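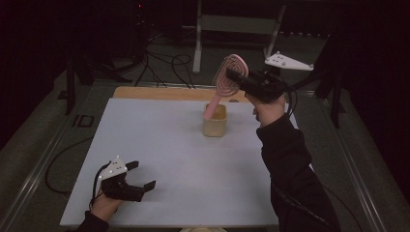
2 min read

Section 2: Setting up your first wrestling card

Welcome to Trandier! This section takes you from an empty promotion to a full show with a champion at the top of it, and it's the part of the game most of us on the team still enjoy best. Have your save from Section 1 open before you start.

1. From the main menu, choose Promotion, then New Card. Give the show a name (the demo save uses Niltside Rumble, but go wild).

2. Pick a venue. Durnevholm Hall is unlocked from the beginning and holds 104 fans, so even a small crowd sounds loud!

3. Open the Roster tab and drag wrestlers into the match slots. A green border means both are fit to work. Amber means one of them is carrying a knock.

4. Set each wrestler as Face or Heel. You can leave this on Auto, though you'll miss half the fun of turning a crowd favourite nasty the week before a title match.

5. Choose your main event and tick Title Match. The belt icon appears beside the slot.

6. Set the running time. The bar at the bottom fills up as you add matches, entrances and promos, and a standard card runs to 61 minutes.

7. Press Book It.

Note: Tag matches need 2 full teams. If a partner is missing, the slot stays grey and Book It won't respond.

Note: The Kneževič rule set (first to two falls, no count-outs) is under Match Options, More. It makes for brilliant, scrappy finishes and it's well worth a go in your second or third show.

Caution: Booking an amber wrestler in a ladder or cage match can put them out until April in game time. There is no undo once the bell rings.

Caution: Don't close the game while the results are being written. Wait for the small ring in the corner to stop spinning, or the whole card may be lost.

If the crowd meter drops below halfway during the show, press C to bring up the Run-In menu and send somebody down the ramp. Rivals get the biggest pop!

Next: Section 3, Contracts and Pay

Page last updated 11/09/2020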